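Waiting Is Also Data: Pruning the Idle Stretches from Hand-Held Gripper Recordings
Speaker notes, long version
Dymphna Gallagher and Pao-chu Chuang, Jurirora project, Umummont

Slide 1. Title

Wait for the door to stop banging. Say both names, Pao-chu first if she is in the room. Thank whoever moved us out of the slot before lunch.

Opening line: "I'd like to talk to you about the parts of our recordings where nothing happens. We have a lot of them, and I have watched them all."

Then straight in. We collect demonstrations with a hand-held gripper. A person carries it, a camera on it sees what the fingers see, and later a policy is trained to do likewise. Everyone in this session has some version of the rig, so skip the history. The question is what to do with the stretches where the jaws are open and no one is in any hurry. Most papers give this one sentence, usually containing the word "trimmed." Our own first paper did. Pause for guilty faces.
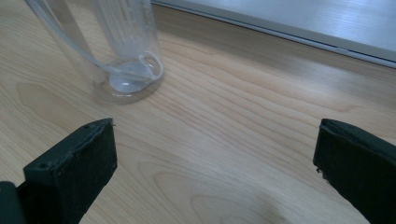 Page last changed: 6 November 2022

Slide 2. The ordinary case

Clear plastic cup on a wooden table, clear tube coiled in the bottom of it, fingers spread wide with bare wood between them. Ask the room: is this idle? Let them answer. Someone will say yes because the fingers aren't touching anything. Someone else will say it's an approach. Both are guessing from one frame, and so was our first labeler, which was me.

The point to land: an open jaw with something to pick up in view is ambiguous. A rule that says "open means idle" throws away approaches, and the approach is the part the policy most needs to learn. Transparent things make it worse. Our object detector had opinions about clear plastic that I won't repeat in front of students.

Don't get drawn into the detector. If asked, say "backup slides" and keep moving.

Slide 3. What we have

357 recordings. We cut them into stretches wherever jaw width stayed the same for 30 frames or more, and got 685 stretches that might be idle. The threshold was picked by eye. Say so before the person in the second row says it for us.

Pao-chu and I each labeled every stretch as one of these:

Approach: the tool is going somewhere on purpose.
Hold: jaws closed on something and waiting.
Idle: none of the above, and if you cut it you wouldn't miss it.

We disagreed mostly on idle. I turned out to be the more ruthless one, and she had to remind me that slow people are also working. Her rule won: when in doubt, keep it.

Slide 4. The clearer case

Same kind of table, and now there is no cup to argue over. Jaws wide open, bare wood, a broad patch of glare across the middle. Things a person would ignore and a network may not: a thin gray strip sticking out from the left fingertip with a small hook at its end, and a tiny dark speck on the wood near the right finger.

Go slowly here. A strip attached to the tool stays put in the view while the table slides past behind it. A speck on the table moves when the tool moves. Our filter leans on exactly this difference. We estimate motion from the background with the fingers masked out, and early on our mask followed the outline of a clean finger from the drawing. Anything that stuck out past the outline counted as background. Background that never moves tells the filter that the tool isn't moving. You can see where this is going, and it took us until November to see it. 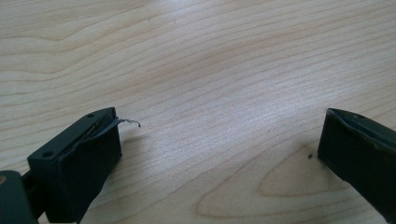

Slide 5. The filter, in three steps

Step one. Build the mask per session from the recording itself. Whatever stays fixed in the view across the whole session belongs to the tool, including things the designer of the tool never had in mind.

Step two. Estimate motion from what remains. Wood grain is a gift. Long wavy lines give the tracker plenty to hold on to, and if we had worked on a plain white table as originally planned I would be giving a sadder talk. Glare is the opposite of a gift. It washes out the grain and drifts when you don't want it to, so we weight those pixels down.

Step three. Call a stretch idle only if jaw width is constant, background motion is small, and the next thing in the recording isn't a closing of the jaws. The last condition came from Pao-chu and did more than everything I wrote.

We trained the little classifier behind step three on roughly 2,000 frames. It is a small model and it fits on the Horgan box under my desk, next to my shoes.

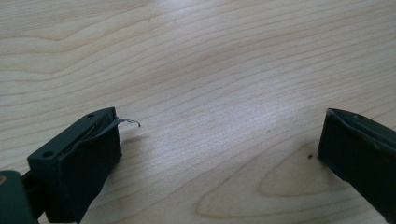
Open jaws over the bare tabletop, with the strip at the left fingertip.

Slide 6. What changed

Read the table on the slide, don't recite it. Policies trained on the pruned set hesitated less before a grasp. With everything left in, the policy had learned a very faithful impression of a graduate student thinking about lunch.

It got worse in one place. After a missed grasp, the unpruned policy would sit for a moment and then try again, and the pruned one carried on as if it had the object. We believe some of the pauses we cut were people noticing a miss. We can't show it yet. Say "believe" out loud and leave it there.

Slide 7. Limits

One lab, one type of tool, one sort of table. Two labelers who share an office. The per-session mask needs the tool to move at some point during the session, otherwise the table joins the mask too.

Slide 8. Where to find it

Code and labels are on the Fundora server. The readme is Pao-chu's and is good. The comments in the mask script are mine.

Likely questions

"Why not just weight idle frames down?" Tried it. It helped less than cutting, and more than doing nothing.

"Did you clean the fingers?" Laugh, then answer: the mask has to cope either way.

"Does it work with two arms?" Ask us next year. Hand the microphone to Pao-chu.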